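# Tikov two-bin picking kit: four months in

I bought the Tikov picking kit in March for our small shop, Skisex, and I've been meaning to write this up ever since because I like it so much. We pack trim bars and spacer stock for furniture makers, mostly short runs, and sorting mixed bars by hand was eating whole afternoons. I wanted something I could budget for in one go, without a systems integrator and without a service contract that costs more than the machine.

The kit came to $2,553. That covers the gripper, the mounting plate, the cable set, two steel bins and the software license for the first year. It doesn't cover the arm! We already had one, bought used through Unnithan, and if you're starting from nothing the arm will be the biggest line on your sheet by a long way. Put it at the top and work down from there.

Then come the little things, and this is where my own plan went wrong. I had set aside $50 for clamps and ended up spending $224 on clamps, a better bench top and a spare set of cables. I don't regret a cent of it. Bins that shift even a little make for a bad afternoon, and good clamps move over to the next job anyway. The spare cables are still in their bag, but I sleep better.

What I love most is how forgiving the thing is. You can tip in a mix of red and green bars, long and short, lying every which way, and start working. No trays, no fixtures, no lining anything up. Our first real trial was six bars at a time on the bench, and I kept it that small for two weeks so I could learn the settings without a pile to dig through. I'd do the same again. 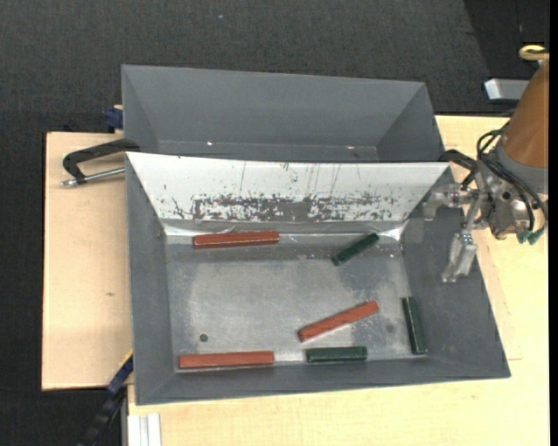
Should you buy the second bin if you only sort one product? I would, and I'd pay for it up front, because the kit price includes it and adding one later means paying freight twice.

Setup took me a day and a half. The manual is clear on wiring and a bit thin on calibration, so I ended up on the phone with Lellham, the dealer, who walked me through it until it clicked. They were great – patient, quick to call back, and they never tried to sell me the bigger model. Ask for the printed calibration sheet when you order. It isn't in the box, and it's better than the chapter in the manual.

A few gripes, to be fair. The paint on the bins wears faster than I'd like, and a replacement pair isn't cheap. The software only saves one layout per product, so if you switch bar lengths often you'll be renaming files a lot. And the license renewal is $400 a year from the second year on, which the quote mentions in very small type. Write it into next year's budget now.

Would I buy it again? In a heartbeat. For a shop our size it's the first piece of automation that felt like it was priced and packed for us, and I still go out to the bench with my coffee at 7 a.m. just to start the first batch. I've already penciled in a second gripper for next spring – same model, same dealer, and this time with a proper number in the clamp column.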